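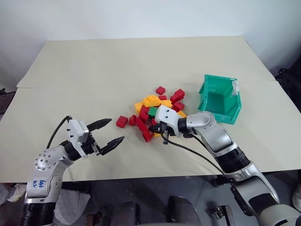 Stusto to the Grusine lakes without a car, with two kids. Doable in four days?

Posted by Greer Morrison in Trip Planning

Hi everyone! We finally have our flights booked and I'm so excited I've been reading this forum every night after the dishes are done. We land in Stusto on a Sunday morning in May and we have four full days before we need to be in Zamora for my cousin's wedding. My kids are six and nine. They're good travelers as long as there's water to throw rocks into and a snack every couple of hours.

What I'd love to do is get up to the Grusine lakes for at least two nights. I don't want to rent a car (I drove mountain roads once on our honeymoon and my husband still brings it up). I can see there's a bus from Stusto to Jatis, and then a smaller bus from Jatis up to the lakes, but I can't work out whether the two connect or whether we'd be stuck in Jatis overnight. Would that be so bad? Is Jatis nice?

Also, is the path around the lower lake okay for a six-year-old, and will it be freezing up there in May? And if anyone has a favorite place to eat with kids, please tell me everything. We eat anything except olives.

Pascal Hoarau

Greer, you are going to have such a good time! I've done this trip four times, twice with my daughter when she was about the age of your older one, and I'd go again tomorrow.

First the buses. The big bus from Stusto to Jatis leaves from the lower station, the one behind the market. Plenty of people go to the train station by mistake and then have to drag their bags down the hill. Sit on the left going up. For the last hour you follow the river and there are waterfalls coming off the rocks one after another, especially in May when the snow is melting.

The small bus to the lakes waits for the big one if the big one is running late, but only for the midday departure. The evening one goes when the driver feels like it. So with kids I'd take the morning bus out of Stusto, have lunch in Jatis and go on up the same afternoon. Buy your tickets for the small bus on board, in cash. It only has 18 seats, so send one adult ahead to stand in line while the other one gets the bags.

If you do miss it, don't worry, Jatis is lovely! It has a long main street with a covered bridge at one end and a bakery at the other, and we spent a very happy evening walking back and forth between the two. The bakery makes a flat pastry with sour cherries that is best straight from the tray. Get more than you think you need.

The lower lake path is easy. It took us an hour and a half with a lot of rock throwing. The boardwalk stretch on the north side can be slippery in the morning, and there's no railing there, so hold the little one's hand for that bit. The upper lake is another matter: it's at 2912 meters and the trail gets steep after the shepherd's hut. In May you'd most likely hit snow well before the top. I'd save that one for when they're teenagers.

Bring real jackets and hats. We had lunch outside in T-shirts and then needed every sweater we owned by dinner.

Ansel Ruiz-Ortega

went last year, lake was great. bus was fine. bring bug spray

Myrtle Sorensen

Oh, I love reading these, it takes me right back! Pascal has the buses covered, so I'll just add a few things from our trip with the grandchildren.

Stay on the village side of the lower lake if you can. There are guesthouses on the far side too, and they're pretty, but you have to walk 30 minutes from the bus stop, and with bags and tired legs that feels like a lot more. The one we stayed in had family rooms with bunk beds and served soup at five-thirty for the children, so they could be in bed before the grown-ups sat down. Bliss!! Write to them ahead of time, even in May, and ask for a room at the back where you can hear the stream.

There's a man who rents rowboats by the little dock. He starts up whenever the weather is decent, so you may or may not catch him that early in the season. He had life jackets in children's sizes when we were there. Go right after breakfast when the water is like glass.

For getting to Zamora afterward, you don't have to go all the way back to Stusto. A bus goes from Jatis straight over the pass, and the view from the top is one of the best I've ever had from a bus window. Do check that the pass is open, though! It closes after late snow, and the notice goes up on the door of the Jatis bus office the evening before. If it's closed you'll need to go around by Stusto, so I'd come down from the lakes a day before the wedding and not on the morning of it.

Have a wonderful time, and please come back and tell us whether the cherry pastries are still as good!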